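Courses > Interior Trades > Year One > Chapter 7

Chapter 7: Reading a Room Before You Touch It

4 December 2020
By Candela Olmedo

Draft for class use, page numbers to come.

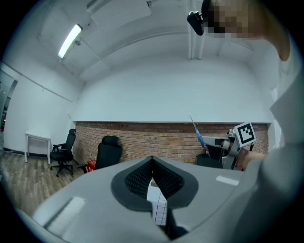 Walls first. Always walls first. Most beginners walk in and go straight to the floor plan, tape measure out, and then spend the afternoon fixing numbers they wrote down too early. Stand still for a bit. Look at what the surfaces are made of and where one stops and the next one starts.

Exposed brick low down with smooth painted wall above it is a very common pairing in workrooms, school rooms, small studios. The brick takes the knocks, the paint bounces the light. Between them you often get a ledge. Note the ledge! Students leave it off the sketch again and again, then wonder why their shelving won't sit flat. It has a depth. Measure it in more than one spot, old ledges wander.

Next, the ceiling. White ceiling plus white walls means a bright room even with modest fittings, but also glare on anything glossy. Long fluorescent fixtures: write down which way they run compared with the longest wall. A bench set parallel to the tube gets even light. A bench set across it, less so, and your own shadow lands on the work. Anything else hanging up there goes on the sketch too, even small stuff. If you don't know what it is, write "ceiling device, unknown" and ask later.

Then people. A room with people busy in it is a diferent room from the one on the plan. Elbows need space. Somebody holding a tool up at chest height takes up more width than the standard table tells you, so add 14 inches on the working side and argue about it afterwards.

Gil-soo Oh taught this chapter before me and used to make the class draw from memory with the door shut behind them. Cruel but it works. I have kept it as the warm-up.

Warm-up
Four minutes in the room, no notes. Step out. Sketch the walls, the ledge if there is one, ceiling fixtures, where people stood. Go back in and correct in a second color. Keep both versions, they get handed in togther.

Words you need for this chapter
Course: one horizontal row of bricks.
Ledge: the flat top where a thicker wall meets a thinner one.
Fixture run: the direction a long light points.
Reach: how far a standing person's hand gets without a step.

Bring to the next session: pencil, second color, tape, the Schmieder handout on brick sizes (40 pages, you only need the first table). Section 7.1 starts with the tape.

Related chapters
Chapter 4: Tapes, Rules and Bad Habits
Chapter 6: Light on Painted Surfaces, by Nerea Aranda
Chapter 8: Benches and Reach, by Maite Robles
Case study: The Letden Workrooms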